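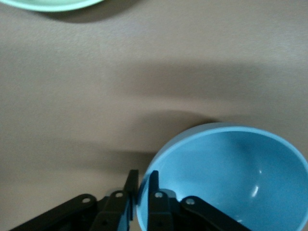 Posted by the bench automation group, Drukutport workshop
Notebook, July, entry 13
Filed under: equipment planning, grippers, tableware cell

Purpose of this entry: get the spending list for the second half of the year into one place before the request goes in. Most of it follows from the rim grasp work, so the grasp notes come first and the money after.

Rim grasp, blue bowl. Approach is from above with one finger on the lip and one outside. The parallel two-finger gripper handles this geometry without any change to the linkage. Finger plates are the plain flat ones with squared tips. They are thick enough that the inside finger needs a generous offset from the rim before the descent starts. Current offset is set by hand in the config and should not be. Open item: compute it from the fitted rim ellipse.

Wrist camera at the grasp pose sees the fingers, the near part of the rim and much of the bowl's interior. The green dish is at the far corner of the view, only a sliver of it. For planning the next pick from the same pose that is not enough. Either the arm backs off and looks again, or we pay for a second viewpoint. The cycle time cost of backing off is small per pick but it is on every pick, and it will be the first complaint once the cell runs a full rack.

Lighting. Soft shadow bands across the table, one of them running up to the bowl rim. The segmentation tolerates this on the blue bowl. It is less happy with pale items on the beige top, where the shadow boundary can be stronger than the item boundary. The glossy inside wall also gives a small bright highlight. Depth near a highlight like that should be masked and not interpolated. The masking flag exists in the branch but is off by default. Turn it on before any more comparison runs, and write down in the run header that it is on.

Now the list.

1. Second gripper, same model. Needed. At the moment every finger change stops the cell, and a failed pivot would stop it for as long as the part takes to arrive. Losis quoted 3,000 for the gripper with mounting plate and cable. The quote excludes shipping to Drukutport and excludes fingers. Ask whether the mounting plate can be dropped from the quote; we have a spare with the same bolt pattern, to be checked with calipers first.

2. Finger sets. Thongsuk can cut them from our drawing at 344 per batch. One batch covers the bench and the spare gripper with a set left over. Two changes to the drawing before ordering: chamfer the tip on the inside finger, and add a pocket on the contact face for a replaceable pad. Keep the mounting holes where they are. The last revision moved them and every jig had to be redone.

3. Pads. Soft sheet, adhesive back, cut in house. Goes on consumables, no separate line. Try two thicknesses before standardizing. Pad thickness changes the closing width and therefore the force at a given command, so the force table has to be rerun for whichever one is kept. Allow half a day.

4. Fixed overhead camera. Wanted, not yet justified. The argument for it is the back-off move described above. The argument against is another calibration to maintain, plus a mast over the table that the elbow has to avoid. Before asking for money, log the back-off time over one full rack and multiply out. If the number is small, drop the item and stop discussing it.

5. Diffuse light panels. Cheap and low risk. Two panels, one per side, mounted to the existing rail. Ondcombe lists a size that fits the rail pitch. Check flicker against the wrist camera exposure before committing; the shop has a return window but restocking is charged. Matte replacement top was also suggested. The current top is already matte and the problem is shadow, so no.

6. Service contract on the arm. Renewal comes up within the budget period. Last year it was paid from the wrong line and had to be moved. Put it on operations this time, with the account code written on the request itself.

7. Tableware. A wider range of bowls and dishes, including some with thick rims and some with a rolled edge. Petty cash. Record outside diameter and rim thickness on receipt, before anything goes on the bench, and enter both in the object sheet.

Order of purchase if the full amount is not approved: gripper, fingers, panels, then the rest. The gripper without fingers is of limited use, so items 1 and 2 should be on the same request. Do not let them be split across quarters.

Lead times. Losis gives nearly 13 weeks on the gripper, counted from receipt of the purchase order and not from the quote. Thongsuk is much faster, so the finger drawing can wait until the chamfer is settled, but not longer than that. Panels are stock items.

Still to do on the bench before the request is signed off:
- mask highlights, flag on by default
- rim offset from ellipse fit, remove the hand value
- back-off timing over a full rack
- caliper check of spare mounting plate
- finger drawing, new revision letter, old one marked superseded

Quotes are in the shared folder under the supplier name. The Losis one has an expiry date on the second page; put it in the group calendar.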